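Equipment Planning and Purchasing Coordinator, Manipulation Data
Vedport, Skalto site
Full time, on site

Vedport is hiring an equipment planning and purchasing coordinator for its manipulation data group at Skalto. The group records people doing household tasks with hand-held grippers, and the recordings are used to train robot arms. The person in this job decides with the station leads what we buy, when we buy it and how much of it we keep on the shelf.

We run 17 recording stations. By February we have to submit an equipment plan for the next budget year, and the person hired will write most of it. The current plan lives in several spreadsheets that do not agree with each other. Fixing that is the first job.

What you will do

Keep the equipment register. It lists every gripper, cable, table, frame and computer by station, with purchase date, supplier and repair history. At last check it held 1,301 lines. Some are duplicates and some are for items we scrapped.

Build the yearly equipment budget and update it each month against what was spent. You will present it to the operations lead and answer questions on it.

Get quotes, compare them and place orders. You can approve single orders up to $3,000 on your own. Anything above that needs a second signature.

Plan spare parts. Gripper fingers, cables and connectors wear out at different rates, and the lead times differ too. We have had stations sitting idle over a missing cable, and we have also had shelves full of parts for a gripper version we no longer use.

Buy the household items for the tasks. This is a larger share of the work than most applicants expect. Items get dropped, scratched and discontinued, and when one is replaced the station leads need to know whether the new one is the same size and weight.

Work with the Lubis project team on the move to a new gripper version. Old and new will run side by side for part of the year, and each needs its own spares.

What the job is like

Your desk is in the same building as the stations and you will spend a good part of each week on the floor. Operators work at a table with a gripper in each hand, moving kitchen tools and similar objects.

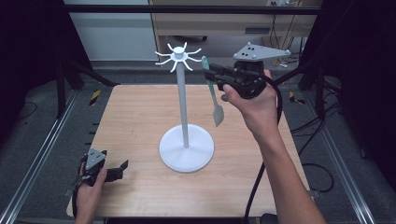
Expect to be asked for things at short notice. A station lead may tell you at 9 a.m. that a part has failed and ask what time the replacement will arrive. You should be able to answer from the register without walking over to the stockroom, and if the part is not in stock you should know who sells it.

You do not need to operate the stations, but new staff in this role spend their first 5 working days with the operators and the repair bench. It makes the parts list easier to read.

What we are looking for

Experience in purchasing, inventory or production planning, in any industry that uses machines. Robotics experience is helpful and not required.

Strong spreadsheet skills. We are also moving the register into Zurkus, our in-house stock system, and you will check the imported data.

Clear written English. Most supplier disputes are settled by email.

Ability to lift a boxed tabletop with another person.

Pay and hours

Pay depends on experience and will be discussed at the first interview. Hours are 8:30 a.m. to 5 p.m. with a paid lunch break. Overtime is rare outside of budget season and is paid when it happens. Health insurance starts on the first day.

How to apply

Send a resume and one page describing a budget or stock plan you were responsible for. Tell us what it covered, what you got wrong and what you changed the next time. Leave out confidential figures. Use the application form on the Vedport careers page and select Skalto as the location.

There are two interviews. The first is by phone. The second is at the site and includes a short paid exercise using a cleaned-up section of our register. Applicants who are not selected will be told by email.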